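Print this page | E-mail this entry

Kellwood notebook, household pickup set
18 August 2018

Good morning's work, and I want to get it down before lunch while I still remember which tweaks went with which batch. We are at 2,723 demonstrations in the household set, counting the ones from January that Aníbal rescued off the old drive (thank you again, that was a miserable evening and you were very patient with me). After his cleanup pass 261 of those are marked for review, mostly clips where the pose track jumps when the gripper goes near something shiny. I looked at a handful over coffee and I'd keep more of them than I expected to, but let's go through them together.

Today was trash day, as we have started calling it: pick up a light piece of litter, carry it to the bin, let go over the opening. I had put down 140 as the target and got there with time to spare, and my wrist is only a little sore! The new handle wrap from Meireles helps a lot. I was doubtful about paying for it and I take it all back.

A few things for whoever does the next batch. Please vary where you start from. I caught myself beginning nearly every run from the same spot with the same swing of the arm, and the Lummont policy picked up exactly that habit last time, poor thing. It would sail off to the left whether the bin was there or not. Walk in from the hallway, start low, start high, come over the furniture if you can do it without catching your sleeve.

Also please slow down before the release. I know it feels silly to hover over a trash can like you're landing a helicopter, but the approach is the part we keep running short on, and if you hurry there are only a few useful samples between arriving and opening the fingers. I hold for a slow breath, then open all the way and stay open until I've backed off.

Paper cups are still my favorite object and also the one I trust least. They give under the pads, so the finger opening drifts while you carry them, and the width reading at release is different on nearly every run. I think that's good for us. Vekiner's sample set is all stiff blocks and it shows.

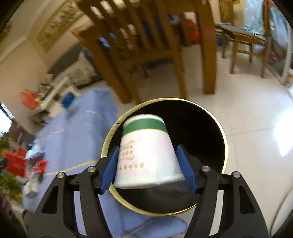 Cup run, upside-down grip, over the black bin with the gold rim.

I did a good many upside down like this one and the rest right way up, and I've put the orientation in the notes column so we can split them later. Glossy floor tile worried me, what with the reflections, but I'd like to see the tracks before I start hanging curtains.

Still to do: recalibrate the left finger, rename the folders, and ask Aníbal whether 2,000 clips is enough for a first training run on pickups alone. I'd like to try it tonight and let it cook.

Comments

Aníbal Abreu: 2,000 is plenty for a first look. Leave the review clips out, please, I haven't finished with them. And don't rename the folders until my script is done!

M.: Could we get some runs with the cup lying on its side? I've only found a few and the policy pokes at them.

Aníbal Abreu: Seconded. I can do those after lunch if the gripper is charged.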